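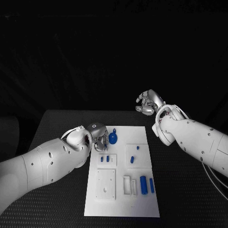 Why I stopped learning words from lists

06/01/2022

When I moved to Trutitz four years ago, I had a notebook with almost 3000 words in it. I had written them in two columns, my language on the left and the new one on the right, and every evening I covered one column with my hand and tested myself. I was proud of this notebook. Then I went to the bakery on the first morning and I could not ask if the bread was from today.

I knew the word for bread. I knew "today" and "from" also. But the woman was waiting, there were people behind me, and the words stayed in their columns. I pointed at a loaf and paid.

For a long time I thought the problem was my memory, so I bought an app called Stimora and did it each day on the tram. It gave me points and small green leaves. I got many leaves. In February of the second winter I had to call the landlord about the heating, and I wrote the whole conversation on paper before. He answered with something that was not on my paper, and I said "thank you, goodbye" and put on a second sweater.

What helped me in the end was a boring thing. I started to read the free local newspaper, only the short pieces: a road closed on Sepúlveda Street, a lost cat, the new opening hours of the swimming pool. I read one piece out loud two times, then I closed the paper and told it again in my own words to the kitchen wall. My version was always worse and shorter. The first weeks I needed ten minutes for a lost cat.

After some months I noticed that the words came in groups. I did not look for "closed" any more, it arrived together with "until further notice", as it does for the people who grew up here. My mistakes with the articles are still there, and I think they will stay with me.

I still write down new words, but now I copy the full sentence and where I found it. The page is less tidy and it fills up fast. Last week's page has a sentence from a parking ticket, two from a jar of pickles and one I heard on the stairs and probably spelled wrong.

The old notebook is in the drawer with the takeout menus.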